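We got the heat alert at 4 in the afternoon, the second one in February, and by then the wind had already picked up. I filled the bathtub and charged both phones.

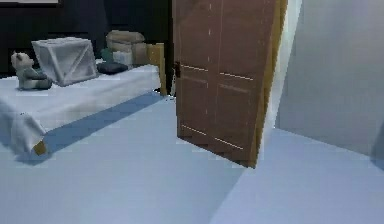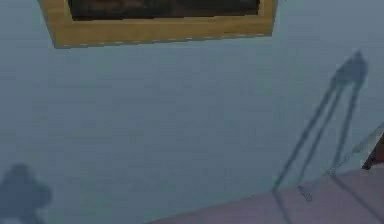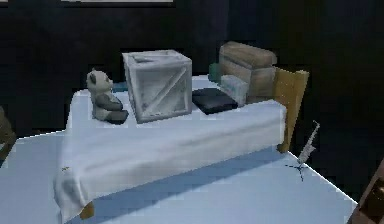
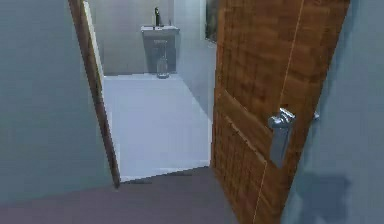

Simulated rooms, four views.

The fire danger sign on the road to Hamine had been on "high" for most of the month. When I drove past it that evening it was one step up. The county wants 1,000 feet of clear sight along the fire road, and the stretch by the Starley place still has brush growing into it. I called about that in the fall and left a message.

Aksel Vídalín came over after dinner to help me move the woodpile. It had been right up against the back wall, and now it's 15 paces out, under the old tarp. We raked the dead grass away from the propane tank too. He thinks the wind will drop once the front comes through. Sólveig Frandsen, who keeps a rain gauge up on the ridge, has had nothing in it since before the holidays.

The alert was extended overnight. It was still warm on the porch at 2 in the morning, and I could smell dust but no smoke. I have a bag by the door with the papers, the dog's pills and a change of clothes. I need to find the other flashlight and get gas for the truck.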